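About Plarkitz

Plarkitz is a design studio that makes icon sets, interface kits and page templates. We sell some of them and give a good share away. 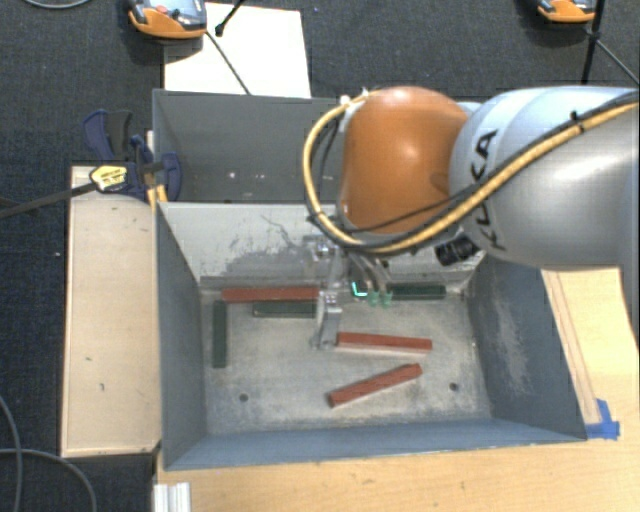 KUKA arm over an open metal bin.

Margit Nyberg and Teodor Eklund started the studio after several years of drawing icons for other people's software. Most of that work was small. A printer needed eight symbols, or a billing program needed a new set of arrows. The files kept piling up, and one August they put the leftovers online as a free download with a short note on how to use them. The first set had 33 icons in it. People wrote in asking for more sizes, then for a matching set of buttons, and that became the business.

What we make

Our main product is Bener, an icon family drawn on a single grid in three weights. It now has 639 icons. Every one is drawn by hand at the smallest size first and then redrawn for the larger ones. Scaling up a small icon usually leaves gaps that look wrong, so we don't do it.

Harju is our template line. It covers landing pages, product sheets, price tables and simple forms. The files come layered and named, with the type styles set up so you can swap in your own fonts. We test each template with long words and short words before it goes out, including German and Finnish text, which tends to break columns.

Senar is a set of color palettes checked for contrast. It is free and always has been. If you only need a background and two text colors that can be read on a phone outdoors, start with that one.

Who we are

There are six of us. Margit draws and looks after Bener. Teodor handles the templates and most of the client work. Britt-Marie Solheim runs licensing and answers nearly all of the email. Ulla Solberg builds the web fonts and export scripts. Lovisa Skjelbred writes the documentation and makes the tutorials. The sixth desk goes to a student designer, who stays for one term and is paid.

We work out of two rooms over a bicycle shop. Visitors are welcome, but write first.

How we work with clients

About a third of our time goes to custom work. This is mostly icons and interface parts for companies that already have a brand and need the small pieces to match. We have done this for 27 clients so far. We quote a fixed price after seeing a list of what is needed. Two rounds of changes are included. We don't do logos, and we don't take part in unpaid pitches.

Licenses

Free files can be used in personal and commercial work. You don't have to credit us. You may not resell them as they are or put them in another download pack. Paid files come with a license for one company, with no limit on the number of projects. Students and teachers can write to Britt-Marie for a free school license.

Page updated Apr 20, 2021

Comments

dorrit_k: Is there a plan for a thinner weight of Bener? The light one is still a bit heavy next to my body text.

Ulla (Plarkitz): There is one in progress. No release date yet.

Palmer J.: Used a Harju price table for my sister's bakery and it took one evening. Thanks.

mws: The school license link in the old newsletter goes to an error page.

Britt-Marie (Plarkitz): Fixed now, thank you.

We use cookies to remember your cart and language. Accept | Settings

Contact | Licenses | © Plarkitz | Back to top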